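Toviver Credit Union to Open Shared Branch Access and Revise Share Certificate Terms in October

Last updated: October, 9:00 a.m.

ZONDPORT – Toviver Credit Union will begin accepting shared branch transactions at its Zondport main office in October and will introduce revised terms for its share certificate accounts in the same month. Both changes were approved by the board of directors at its regular summer meeting and apply to all membership classes.

Under the shared branch arrangement, members of participating credit unions will be able to make deposits, withdrawals, loan payments and transfers between their own accounts at the Toviver teller line. Toviver members will receive the same access at participating locations, including the Ververidis and Stunum offices of neighboring institutions. Transactions post to the member's home account on the same business day if completed before 4:00 p.m. Transactions completed after that time post on the next business day.

Members using a shared branch will need to present a valid government-issued photo ID and provide the name of their home credit union and their account number. A debit card alone is not accepted as identification. Joint owners may transact on accounts where they are listed, subject to the same requirements. Holders of business accounts must be listed on the current signature card.

Cash withdrawals at a shared branch are limited to $495 per member per day. Larger withdrawals remain available at Toviver's own teller line, subject to normal account limits. Checks deposited through a shared branch may be held under the funds availability policy of the home credit union, and the teller will print the expected release date on the receipt.

Certain services are not part of the arrangement. Account opening, loan applications, address changes, wire transfers, safe deposit access and IRA distributions must still be handled directly with the member's home institution. Loan payoffs may be made at a shared branch, but the payoff figure must be obtained from the home credit union beforehand.

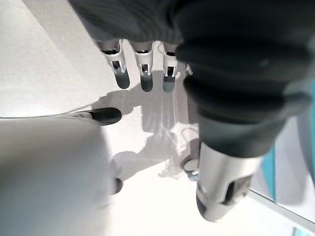
Share certificate changes

Toviver will also reduce the minimum opening deposit on its regular share certificates to $100. The lower minimum applies to certificates opened or renewed on or after the effective date. Existing certificates will continue under their current terms until maturity.

A new 52-week certificate will replace the current 12-month product. Dividends on the new certificate are calculated on the daily balance and credited monthly. Members may have dividends added to the certificate, transferred to a share savings account or paid by check. The dividend rate is fixed at opening and does not change during the term.

Members will have a grace period of 10 calendar days after maturity to withdraw funds or change the term without penalty. If no instructions are received, a maturing 12-month certificate will renew into the 52-week certificate at the rate in effect on the maturity date. Maturity notices will be mailed at least 20 days in advance, or delivered electronically to members enrolled in online statements.

The early withdrawal penalty is unchanged. Withdrawals of principal before maturity incur a penalty equal to 90 days of dividends, whether or not the dividends have been earned. The penalty is waived on the death of an owner.

Member account maintenance

Members who plan to use shared branches are asked to confirm that their mailing address, telephone number and joint owner information are current before October. Updates may be made at the Zondport office, through the secure message function in online banking or by returning the form enclosed with the September statement. Requests sent by regular email cannot be processed.

A revised Truth in Savings disclosure and fee schedule will be provided to all members with the September statement. There is no fee to the member for deposits, withdrawals or transfers at a shared branch. Official checks issued at a shared branch are charged at the rate posted by the branch that issues them.

About Toviver Credit Union

Toviver Credit Union is a member-owned financial cooperative based in Zondport. It offers share savings, checking, certificates, consumer loans and home equity lines of credit. Membership is open to persons who live, work, worship or attend school in Zondport and adjoining communities, and to members of their immediate families.

Related releases

Toviver Credit Union Sets Holiday Loan Application Deadlines
Drive-Up Lane Hours Extended at Zondport Main Office
Notice of Annual Meeting and Board Nominations
Changes to Paper Statement Delivery
Home Equity Line of Credit: Updated Draw Period Terms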